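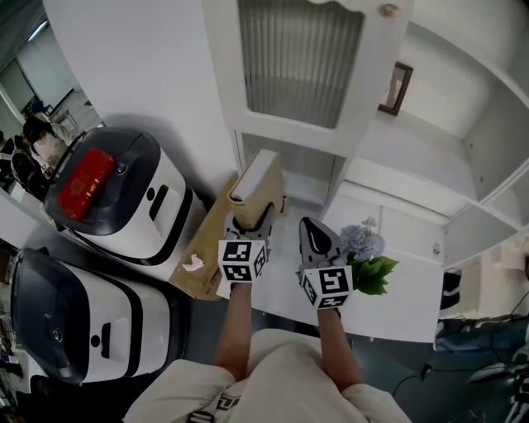
Print this thread | E-mail this thread

Hand grippers, marker cubes and one white cabinet

ruddock_r, 12 Jan 2020
Cubes are on, one above each wrist. Left hand does boxes nicely. Tracking still drops out whenever I reach into the low compartment. Printed the jaws at 70% infill, before anyone asks.

dodar76
Your cubes are too close to the wrist. Move them up.

Jia
Disagree. Move them and they'll clout the cabinet. Try more light down there first, it's a cave.

dodar76
I've built 3 pairs. They only clout if you're clumsy.

ruddock_r
I am clumsy. Lamp it is. Flowers next, if the right hand can be trusted with a hydrangea.

Jia
Softer pads first. Please.

Print | E-mail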